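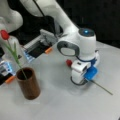 Dallton workshop teaches robot arms by hand

Last updated: 14 August 2018

A small automation firm in Dallton has opened its workshop to local growers and packers who want to see how a robot arm can be taught a job without writing code.

Pappas, which has worked out of a unit on the Prorkesham road for two years, is showing a method in which a person does the task through the arm. The operator either takes hold of the arm and moves it, or steers it from a separate set of controls. The joint positions and the state of the gripper are recorded the whole time. The recordings are then used to train a program that tries to do the same task alone.

The task on show this month is putting cut flowers in a vase. A white arm with blue gripper parts holds a long green stem over a pale gray tabletop, close to a reddish-brown vase with one red tulip standing in it.

Damian Cieślak, who runs the project, said flowers were picked over boxes or bottles for a practical reason.

"A box is the same every time," he said. "A stem bends, and it is a little different in every bunch. If you write the moves down as fixed points, you will be rewriting them all day. It is faster to show the arm what you want."

The project, named Jumau, has recorded 1,639 demonstrations so far. Each one covers a single stem, from the moment the gripper closes to the moment it lets go. Runs in which the stem is dropped or snapped are kept in a separate folder and are not used for training at present.

Cieślak said the hardest part for new operators is the height of the vase. The stem has to be tipped upright before it reaches the rim, and most people start the turn too late. Operators are asked to move at a steady pace and to avoid stopping in mid-air — long pauses get copied along with everything else.

A new operator gets a half-day of practice before any runs are saved. The firm has trained 18 people, most of them from packing houses in the area. They work in shifts of no more than 99 minutes, a limit the firm set after operators complained of sore wrists.

Hand guiding and remote control are both still in use. Hand guiding is easier to learn, according to Cieślak, but the operator has to stand close to the table and can get in the way of the work. With remote control the table stays clear, though it takes longer to get a feel for how hard the gripper is closing.

The firm has not said when the arm might be used in a packing house. Cieślak said speed is the main problem, and that a trained packer is still far quicker. The next round of recordings, in November, will use mixed bunches and a narrower vase.

Visits to the workshop are free but must be booked ahead. Groups are kept small, and visitors who want to try guiding the arm themselves should say so when they book — there is one slot for this at the end of each visit.

Contact the newsroom | Copyright 2018 | Back to top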